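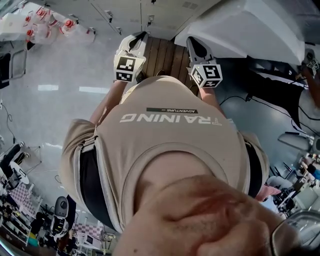
Speaker Notes: Keeping the Records of a Small Public Library
Regional Library Services Meeting, Sollport
Presented by Hala Issa, Litlow Public Library
February 19, 2018

Slide 1. Opening

Good morning, and thank you to the Sollport library system for hosting us. My name is Hala Issa and I manage local history and records at the Litlow Public Library. I have been asked to speak for half an hour on how a small library can look after its own records. I do not mean the books. I mean the minutes, letters, photographs, building plans and staff files that a library produces as it goes about its work.

Please hold longer questions until the end. Short questions are welcome at any time.

[Check that the back row can hear before moving on.]

Slide 2. Where we began

When I came to Litlow, the records of the library were kept in three places: the basement, the director's office and a closet behind the children's room. There was no list. If a member of the board asked when the roof had last been replaced, a staff member went downstairs with a flashlight and opened boxes until the answer was found. On one occasion the answer was in a box marked "Holiday Lights."

We had 300 boxes in all. The oldest material was a set of letters about the purchase of the land. The newest was a stack of printed emails from the previous month. Both had been stored in the same kind of grocery carton, and both were at the same risk from the water pipe that ran above them.

Slide 3. What we wanted

The board adopted a short statement of purpose, which I will read in full.

"The library will keep those records that it is required to keep, and those that explain its decisions to the public it serves. It will be able to find them. It will dispose of the rest in a proper and recorded manner."

We have returned to this wording many times. The second sentence has caused us the most work.

Slide 4. The survey

[Pause here. This slide has a lot of text. Give people time to read it.]

Our first step was a survey. We did not sort, clean or throw away anything during the survey. We opened each box, wrote down what kind of records it held, noted the earliest and latest dates, and closed it again. Each box received a number in pencil on a paper label.

I would ask you to resist the wish to sort at this stage. In our first week we stopped to put a run of newsletters in order, and we lost two full afternoons to it. Later we found that the town clerk held a complete bound set.

The survey form was drawn up by Riet Van Hecke, our former head of technical services. It fits on one side of a sheet of paper. Copies are on the table by the door, and you may change it to suit your own building.

Slide 5. Retention schedules

A retention schedule is a list that states how long each kind of record must be kept. Your state or county will very likely have one that applies to you. Read it before you write your own. We began by writing our own and then had to replace most of it.

Points to mention:
Payroll and tax records should be checked with your finance office, not with the library's own files.
Board minutes are permanent in our schedule.
Patron records are treated separately. We keep as little as we can for as short a time as the law allows, and we destroy them in a secure way.
Drafts and duplicate copies may usually go once the final version is filed.

If someone asks about email, say that it follows the same schedule as paper. What matters is the content of the message. We ask staff to file messages at the end of each month, and I will admit that we are not all equally good at it.

Slide 6. Disposal

After the survey we matched every box against the schedule. We removed 200 boxes over the course of the project. Each disposal was listed on a form, signed by the director and kept in a permanent file. The paper was shredded on site by a firm called Heker.

[Expect a question on cost. Our contract was priced by the box. Advise people to get a written quote from more than one company.]

Before anything left the building, the list was posted in the staff room for 14 days. Any employee could ask that an item be held back for review. Several did. A folder of sketches for the reading garden was saved in this way, and the designer's notes have since helped us replace a failed drain.

Slide 7. Storage

We moved what remained out of the basement and into a former study room on the second floor. It has no water pipes in the ceiling and no outside wall. The shelving is plain steel, and the lowest shelf is 4 inches off the floor.

We keep the lights off when the room is not in use. We take a temperature and humidity reading each morning and write it in a notebook by the door. We looked at automatic equipment and decided that the notebook would serve for the present.

Photographs are kept apart from paper files, in sleeves made for the purpose. Remove rubber bands, paper clips and sticky notes as you go. Rust marks cannot be taken out later by ordinary means.

Slide 8. The finding list

This is the part of the project that other departments notice. The finding list is a spreadsheet. It has columns for the box number, title, dates, shelf and any limits on access. We considered a full catalog and concluded that we did not have the staff hours to maintain one.

Vicente Rivadeneira at our reference desk tested the list for us. We gave him a set of real questions from past years and asked him to find the right box using only the spreadsheet. Where he could not, we changed the title of the box. "Miscellaneous" does not now appear anywhere in the list, and "Correspondence" appears only with a name or a subject after it.

[If time is short, skip directly to Slide 10.]

Slide 9. The Mahasneh papers

I would like to say a few words about one group of records. The Mahasneh family ran the stationery shop across the street from our first building, and for many years they printed the library's notices and reading lists. When the shop closed, the family gave us its order books.

These were not library records in the strict sense, and we discussed whether to accept them. We agreed to do so under a signed gift agreement. I would urge you never to take in outside material on a handshake, however well you know the donor. The agreement should say who owns the material, who may copy it, and what happens to items you decide not to keep.

The order books filled a gap in our own files. We had lost every reading list from before the move to the present building, and the shop had kept a printed sample of each one pasted next to the order.

Slide 10. Staff time and training

The project was carried out by permanent staff alongside their regular duties. Sena Issahaku set the work calendar and made sure that the public desks were always covered. Two-hour sessions worked well for us. Beyond that, people became tired and the labels became hard to read.

New employees now receive a short introduction to records in their first month. It covers what to keep, where to put it and whom to ask. We repeat it for all staff each November, before the year-end files are closed.

Slide 11. What we would do differently

We would involve the town clerk at the start.
We would buy the boxes in one order. Ours came in two slightly different sizes, and they do not stack well together.
We would photograph the shelves before moving anything, so that the original order could be checked.
We would write down the name of every person who made a decision — even a small one.

Slide 12. Questions and contacts

Issa Qudah from the Sollport office will take the microphone around the room. Please give your name and your library before your question.

Printed copies of the survey form, the disposal form and the model gift agreement are available at the door. Libraries that wish to visit our records room may write to me at Litlow, and we will arrange a time when the room is staffed.

[Leave this slide up during the break.]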